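Pellenby 6: A Review After One Project

Pellenby is a grasp planning and simulation package for arms with a wrist camera. It takes a scene, proposes grasps, renders what the wrist camera would see along each approach, and hands the chosen trajectory to your controller. We used version 6 for one project, a tabletop pick-and-place job with kitchenware, and ran it next to our older in-house planner the whole time.

Installation is a single archive and a license file. The bundled physics backend worked on the first try. The bridge to our controller did not, and Kaiwen Shao spent most of a morning finding out that the joint order in the exported trajectory follows the robot description file and ignores the order set in the project. The manual mentions this in an appendix. It belongs on the first page of the export chapter.

The planner itself is good. On mugs, jars and small boxes it returns a ranked list of grasps quickly enough that we stopped caching them. Ranking weights are plain numbers in a text file, and a change takes effect without a restart. Collision margins can be set per link, so the fingertips can be allowed closer to an object than the palm. Our old planner has one margin for the entire hand, and we lost a lot of valid rim grasps to it.

The weak area is large, dark, open vessels. Pellenby scores visibility from the wrist view, and the score falls apart when the vessel takes up most of the image and the interior renders close to black.

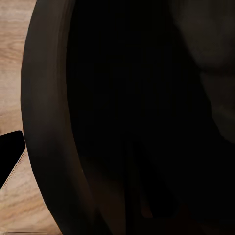 In these close views the segmentation module has little to work with beyond the outer wall and a strip of table. It tends to merge the interior with any other dark shape nearby, and the planner then treats the result as one solid body. Side approaches are thrown out and the arm backs off to a top grasp at 90 degrees, even when a rim grasp is reachable. Raising the ambient light in the renderer hides the problem in simulation and does nothing for the hardware. What helped was turning off mask updates for the last part of the approach and holding the pose estimate from farther out. There is a setting for it, final_hold, off by default.

Logging deserves credit. Each run stores the rendered view, the mask, the joint states and the rejected grasps with a reason code. Replay is exact if the seed is fixed. Sumaiya Haque wrote a short script that sorts 100 runs by reason code, and that script found the segmentation fault well before any of us would have seen it by scrubbing through playback.

Smaller complaints. The scene editor has no undo for camera placement. Reason code 17 covers two unrelated failures, a joint limit and a planner timeout. The camera near-plane is given in meters in the interface and millimeters in the config file.

We are keeping it for small and mid-size objects. Bowls and pots stay on the old planner until the mask handling changes. If your parts are light-colored and closed, neither problem is likely to cost you much time. Turn on final_hold anyway and check the joint order before the first hardware run.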